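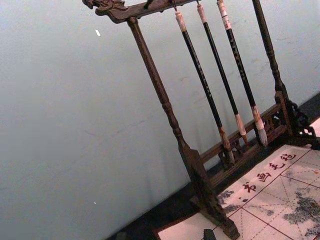 Faut-il suspendre ses pinceaux de calligraphie ou les ranger à plat ?

Suspendus, pointe vers le bas, tant qu'ils sèchent ; ensuite à plat ou pendus, c'est une affaire de place et de goût, du moment que les poils ne touchent rien.

Voilà, vous pouvez refermer la lettre, l'essentiel est dit ! Mais comme la question m'a été posée à l'atelier au moins une fois par séance depuis la rentrée (et que je réponds chaque fois un peu différemment, je m'en rends compte), je me suis dit que j'allais la traiter une bonne fois ici, avec tout ce que j'ai appris en abîmant mes propres pinceaux.

Parce que j'en ai abîmé, oui. Mon premier pinceau un peu sérieux, un mélange chèvre et loup que j'avais payé 28 euros — une fortune pour moi à l'époque —, a passé sa première nuit debout dans un pot à crayons, la touffe en l'air, encore gorgé d'eau. Je trouvais ça joli sur le bureau. L'eau redescend dans la virole, elle y stagne, la colle ramollit, et au bout de quelques semaines de ce régime la touffe entière m'est restée entre les doigts pendant un rinçage. On peut la recoller, d'ailleurs, j'y reviens plus bas, mais ce n'est plus jamais tout à fait le même pinceau.

Le portique, donc. J'aime ces petits meubles sans réserve, avec leurs montants tournés, leurs panneaux ajourés et leur tête de dragon au bout de la traverse. Ils prennent la poussière dans tous les creux, c'est vrai, et un coup de chiffon n'y suffit pas : prenez un vieux pinceau plat bien sec, souple, et passez-le dans les volutes comme si vous époussetiez un gâteau. Pas de produit. Si le bois paraît terne, un soupçon de cire incolore sur les parties lisses seulement, jamais dans les ajours, elle y blanchit et vous passerez votre dimanche à la gratter avec un cure-dent (je parle d'expérience).

Le modèle de base fait très bien l'affaire aussi, une barre, deux pieds, quelques crochets. Regardez surtout la hauteur. On choisit souvent son portique en ne pensant qu'à la largeur, au nombre de pinceaux qu'on va pouvoir y mettre, et on se retrouve avec un grand pinceau dont la pointe vient s'écraser sur la traverse du bas. Mesurez votre plus long pinceau AVEC sa cordelette, du haut de la boucle au bout des poils, et ajoutez deux bons doigts. Si vous avez déjà le portique et que ça frotte, raccourcissez la boucle avec un simple nœud, ça se défait quand on veut.

À propos des boucles : vérifiez-les de temps en temps. Celles d'origine sont souvent en coton fin, passées dans l'embout et maintenues par un point de colle, et elles lâchent sans prévenir. Je remplace les miennes par du fil de lin ciré, celui des relieurs. Une longueur de main, un nœud simple, une goutte de colle à bois dans le trou de l'embout, et on laisse prendre jusqu'au lendemain avant de suspendre quoi que ce soit.

Maintenant le rinçage, car un pinceau mal rincé séchera mal où que vous l'accrochiez. Eau froide ou à peine tiède, jamais chaude. On ne frotte pas la touffe au fond de l'évier, on la laisse s'ouvrir dans un bol, on presse doucement entre le pouce et l'index en partant de la virole, on change l'eau, on recommence. L'encre se cache tout en haut, à la racine des poils, et l'on croit toujours avoir fini deux bols trop tôt. Pour un gros pinceau de chèvre, comptez le temps d'un thé. Pas de savon si vous travaillez à l'encre en bâton ; avec les encres en bouteille, qui contiennent souvent un liant plus coriace, je m'autorise une noisette de savon doux une fois par mois, pas davantage.

Ensuite on essore dans un papier absorbant (sans tordre !), on reforme la pointe du bout des doigts, et hop, au crochet. Loin du radiateur, loin du soleil de la fenêtre. À l'atelier, nous avons longtemps eu le portique juste au-dessus du convecteur, c'était commode, tout était sec pour la séance suivante, et puis les touffes se sont mises à casser net. Il est maintenant sur l'étagère du fond et les pinceaux s'en portent mieux.

Baltazar Cervantes, qui nous avait fait le plaisir de venir montrer ses grands caractères en mai, range tous les siens à plat dans une natte de bambou et n'a jamais possédé de portique. Il voyage beaucoup, il faut dire. Je lui ai demandé comment il faisait pour le séchage : il les pose sur le bord de la table, la touffe dans le vide, l'extrémité du manche calée sous un livre, légèrement inclinés vers le bas. C'est d'une simplicité ! J'ai essayé en vacances et ça marche très bien, à condition de ne pas avoir de chat.

La natte, justement, convient pour le transport mais attendez que le pinceau soit bien sec à cœur. Un pinceau roulé humide sent le renfermé en deux jours et la moisissure s'installe au pied des poils, là où l'on ne la voit pas. Je laisse toujours pendre une nuit entière, deux pour les très gros. Et le petit capuchon en plastique fourni avec le pinceau neuf, jetez-le ! On retrousse immanquablement trois poils en essayant de le remettre, et il garde l'humidité par-dessus le marché.

Pour ceux qui rangent leurs pinceaux pendant l'été, un mot sur les mites. Elles raffolent de la chèvre. Un sachet de lavande ou un morceau de cèdre dans le tiroir, renouvelé quand il ne sent plus rien, et surtout on sort les pinceaux de temps à autre pour les regarder. Un portique dans une pièce où l'on vit est finalement assez sûr de ce côté-là, les mites préfèrent l'ombre et la tranquillité.

Et la touffe décollée, puisque j'avais promis. Laissez tout sécher plusieurs jours, la touffe d'un côté, le manche de l'autre. Grattez la vieille colle dans la cavité avec la pointe d'un canif, sans toucher aux fils qui ligaturent la base des poils. Une goutte d'époxy lente au fond, on enfonce la touffe en tournant un peu, on essuie ce qui déborde, et l'on couche le pinceau à plat, cette fois, jusqu'à la prise complète. La tête en bas, la touffe glisserait tranquillement hors de son logement. J'ai sauvé quatre pinceaux de cette façon, un cinquième est resté légèrement de travers et me sert pour les fonds.

Quelques nouvelles pratiques avant de vous laisser. La boutique Buninix a de nouveau du papier xuan en rouleau, le non encollé, et me dit avoir reçu aussi des portiques démontables — je ne les ai pas encore vus, si quelqu'un passe devant, racontez-moi. La salle Grellis nous accueille comme d'habitude à 18 heures, et pensez à prendre un bol à vous pour le rinçage, nous en manquons toujours. Pour le papier d'exercice quadrillé, la commande groupée part à la fin du mois : il reste de la place dans le carton, écrivez-moi avec le nombre de feuilles souhaité.

Si vous avez une méthode à vous pour ranger vos pinceaux, envoyez-la, j'en ferai une petite suite dans la prochaine lettre. On m'a déjà parlé d'une tringle à rideaux et d'un porte-cravates, je suis curieuse du reste !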